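Bin liner corner – notebook entry

Mar 26, 2025
Entered by Brynjólfsdóttir, Pelaswood workshop
Last updated: same day, after the second lot of liners

Picking up from the page on the wall hooks. The plan was to get the bin corner settled so that changing a liner is one small job and stops being a hunt through the supply cupboard. Everything to do with the bin should be within reach of the bin. That means the small round white one on the carpet by the wall, with no lid and no pedal.

Hook first. It's one of the white adhesive ones, stuck to bare wall above the baseboard. I wiped the paint with a barely damp cloth, let it dry, pressed the hook on and left it overnight before hanging anything. The one from October went up straight after wiping and came down within the week, taking a flake of paint with it. The mark has been filled and painted. The colour is close enough.

Height took a few goes. Too high and the bag is a stretch for anyone shorter than me. Too low and the bottom corners of the hanging bag fall into the bin and get dirty before they're used. I ended up setting it by holding a bag against the wall with the bin underneath, and marking the spot in pencil.

The spare liner hangs by a knot. I gather the top, twist it twice and tie it so there is a bunch big enough to catch on the hook. It has to be a lazy knot. A tight one in thin plastic won't come undone with fingernails, and then the bag tears right where the rim needs it to be whole. Two bags went that way while I was getting the feel for it. Both are in use as rag bags under the bench.

Liners: we are on the Hirkitz black ones now, from the carton of 700. They're glossy and a bit stiff, and they crackle. The old Roro ones were softer and went over the rim more easily but split at the seam if anything with a corner went in. There are 77 Roro bags left. I've put them with the paper recycling, where nothing sharp goes in.

Fitting, as I do it:

Shake the bag open away from the wall. Find the seam and put it at the bottom.
Pull the mouth over the far side of the rim first, then the near side.
Work round by hand until there is an even cuff on the outside.
Push the bottom down with a fist to let the air out. If it balloons back up, lift one side of the cuff, press again, let go.

The black bag is generous for a bin this size, so there's a lot left over on the outside. I tried knotting the extra at one side. It looks neater but it's slower, and whoever changes it next has to undo the knot. Leaving the extra hanging down is fine.

Tape: a bit of tape on a hanging bag does no harm, but don't tape the cuff to the bin. The glue stays on the plastic and collects fluff. I spent a good part of the morning rubbing the old residue off the rim with the green side of a sponge and dish soap. It came off, slowly. The white plastic is slightly duller there now. 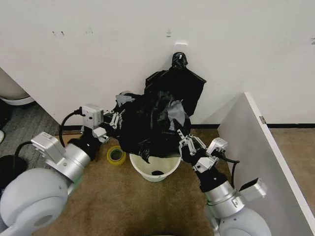
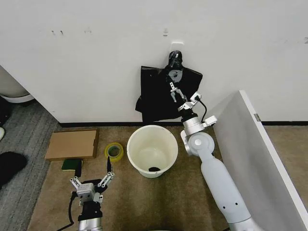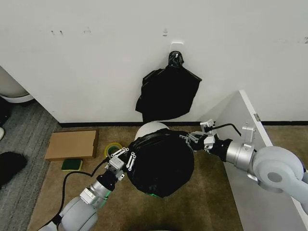 Black bag on the wall hook in all three; in the last one the bin has a bag on as well.

Roro wrote in the margin of the draft that the hook is in a good spot but one spare isn't enough, and asked for a second hook further along the wall. The same note said the packing tape should have a place of its own, up off the carpet where it picks up hair and then won't stick to cartons. Fair on both counts. My worry with two hooks is that both bags get used and neither gets replaced, but we can try it for a month and see.

Things still to sort out:

Where the tape lives. A peg beside the hook would do, if the core fits over it. Otherwise the shallow drawer.

The flat cardboard box on the floor. I want to keep one flat box in this corner for anything too awkward for a bag. It would be better standing against the wall than lying where people walk. Haven't found a way to stop it sliding down on the carpet.

Sponge goes back to the sink. If we want one for wiping the rim it should be an old one with a corner snipped off so it doesn't get mixed up with the dish sponges.

Reordering. Hirkitz will do a carton of 2,000 at a better price per bag, but it won't fit on the shelf and I don't want a carton living in the hallway. Staying with the 700. Order number for the last one ends in 247, slip is taped inside the cupboard door.

Checked the hook again before closing up. No movement against the pencil line. I'll look at it at the end of the week with a bag still hanging, then rub the line out.

Recent entries
Adhesive hooks on painted wall
Getting tape residue off white plastic
Carpet edges and the striped rug
Supply cupboard, top two shelves
Paper recycling – which bags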